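Textiles for the Home, Handout 4: What Upholstery Fabric Is Made Of and How It Wears

Notes to go with the Apr 15, 2018 class at Istine. I typed these up from my own scribbles, so they follow the order I talk in, with the wandering left in. Bring your swatch cards. We'll be pulling threads out of them, so don't get too fond of any.

Tonight is about the cloth on the seat, the part of a sofa that gets sat on, slept on and used as a place to put laundry.
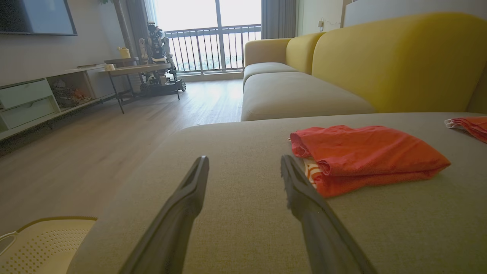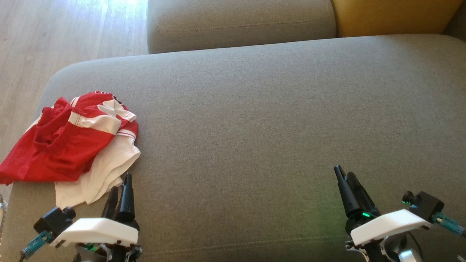
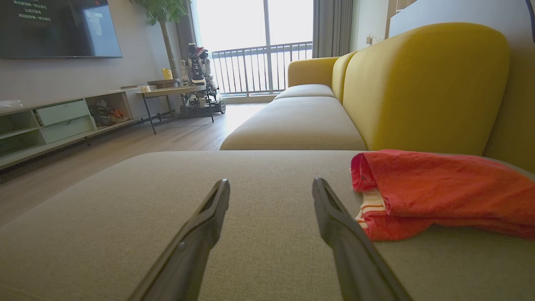
Okay, weaves first. Every woven cloth has warp threads, which run the long way, and weft threads, which go across. In a plain weave it's over one, under one, all the way along. Lots of crossings hold the threads in place, so the cloth is steady and doesn't snag easily. Twill steps over by a thread each row and gives you that slanted line you know from jeans. It bends better around corners, and I like it for rounded fronts and anything with piping. Satin weaves let the threads float over several others at a time. Gorgeous shine, but those long floats catch on everything. I once put a satin weave on a window bench in a house with two cats and I still feel bad about it!

Then there's heathering. A heathered yarn has fibers of different shades mixed together before spinning, so you get a soft, slightly speckled color. Students often call it gray and leave it there. Get up close with your hand lens and write down every shade you find. Heathered cloth is very forgiving of lint and small marks, and I'd pick it over a flat solid for almost any busy room.

Fibers, quickly (you had the long version in February):

Cotton - soft, takes dye well, wrinkles, fades in sun.
Linen - strong but stiff, and it can crack along a fold that gets bent the same way for years.
Wool - springy, wears beautifully, costs more, moths love it.
Polyester - tough and easy to clean, tends to pill when it's blended with something weaker.
Olefin - shrugs off most stains, hates heat. Keep the iron away from it.

A word on pilling. Those little balls are broken fiber ends that have rubbed together into a knot. On pure wool they usually fall off by themselves after a while. On a poly blend the strong fibers hang on to the pill, so it stays until you shave it. Shave it! A cheap fabric shaver is fine. Go lightly, keep the cloth flat, and stop the minute you see the weave thinning.

Now rub counts, which is where everybody's eyes glaze over. A machine rubs a pad back and forth on the cloth until it shows wear, and each back-and-forth is one double rub. I gave you the Brodimora swatch and the Arruda swatch for this. In our own classroom test (me, a block of wood, a strip of canvas and a very sore arm) the Brodimora went fuzzy at 500 and the Arruda got to 2,000 before I saw anything. My homemade rubbing isn't a lab test and you can't compare it with the number on a store tag. It does show you where wear begins, though, and on both swatches it began on the raised threads.

Color fastness is the easier one to try at home. Rub a damp white cloth on a hidden spot 10 times, then look at the cloth. Any color on it means the dye will move, and it'll move onto your pale trousers too. Check it the other way around while you're at it. New red towels and dark denim can leave dye on a light seat, especially if they're damp. Wash those separately a few times before they go anywhere near it.

If you do get a dye mark, blot, don't scrub. Scrubbing roughs up the yarns and you end up with a clean fuzzy patch, and I'd frankly rather have the stain. Test whatever cleaner you use on the underside first and let it dry all the way before you judge it. Wet cloth always looks darker.

For next time: finish pulling the Braldale swatch apart, tape three warp threads and three weft threads to your card, and write down which set is thicker. Then burn-test one thread of each over the sink, with tweezers and with the window open. Note the smell and whether it leaves ash or a hard bead. Cards go in the tray by the door when you come in.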